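Last updated: 2018-01-06
3 min read

Thread on keeping small earbuds and their charging case clean. Mostly notes to myself, in the order I wrote them down.

Work surface first. I use a white top. Lint, skin flakes and grit all show up as dark specks, and small pale parts are still easy enough to find by their shadows. The drawback is that you see how dirty the top is before you've started.

A speck on the table is a speck that can end up in a charging well. Dry microfiber first, then a barely damp one, then dry again. No paper towel. It sheds.
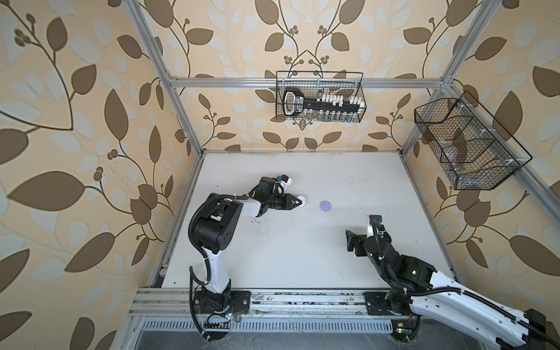
Wouldn't a dark mat be better? I lose anything white or pastel on a light desk, and the lint is usually white too.

Fair point on white lint. I tried a charcoal mat from Heston for most of March. It hid every dark crumb, and the crumbs are what I find in the wells. Went back to white. If your lint is mostly from light bedding, use the dark mat.

Background patterns are a separate issue. A busy wallpaper behind the table is fine as long as the top itself is plain. The eye only has to search the top.
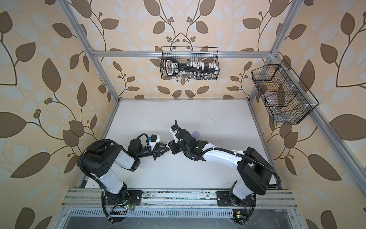

Cecilia Abubakari

Next, order of work. Open the case, take both earbuds out, then clean the case before the earbuds. If you do the earbuds first they sit out collecting dust while you scrape the wells.

Put them down apart, on a clear patch, left one on the left. On a glossy top they can roll, so set them down slowly and let go once they've stopped.

Pastel plastic hides earwax well. Tilt it under a lamp and look for the dull patch. Clean plastic has an even sheen.

Dark openings get a dry soft brush, opening facing down, so whatever comes loose drops out. No liquid near them. No toothpicks either. I've pushed debris further in with a toothpick 2 times and had to live with the result.
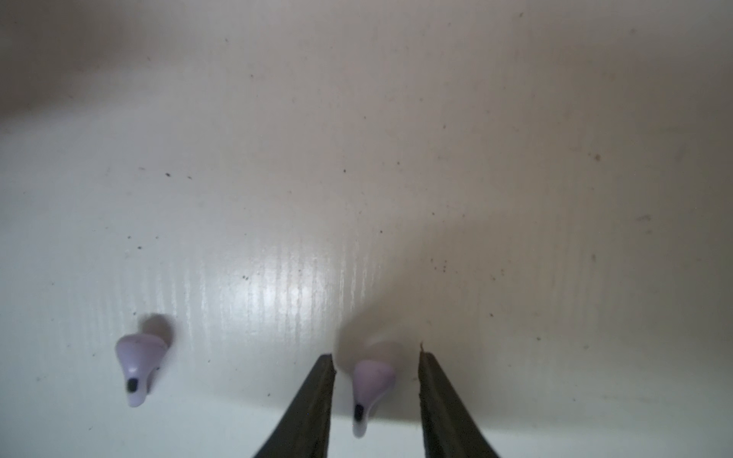

Pale lavender on glossy white, with some dust still on the top.

Contacts: dry cotton swab, one pass, turn the swab, another pass. If there's a green or brown film, use a swab with a little isopropyl and wait before closing anything. My wait is 33 minutes. The number comes from a kitchen timer preset I never changed.

Brushes: I use the Brirnell 3637, the short one. The bristles are a bit stiff when new. Run it over a towel until it stops feeling scratchy.

The hinge gets missed. Lint packs in behind a flip lid and the lid stops short of fully open. Brush along the hinge line with the case upside down.

Seating: lower each earbud in body first. It should drop the last bit by itself. If it needs a push, take it out and check the well again.
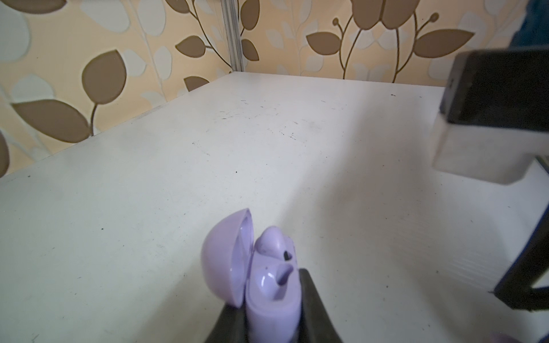
Lid open, both earbuds in the case.

Leave the lid open for a minute and look at it from the side. Both should sit the way they did before you took them out. Then close it.

Storage: not in a pocket with keys, and not in the bottom of a bag. I keep mine in a Pillirari pouch, which I turn inside out and shake over the sink when I remember to.

Will add notes on replacement tips when mine arrive.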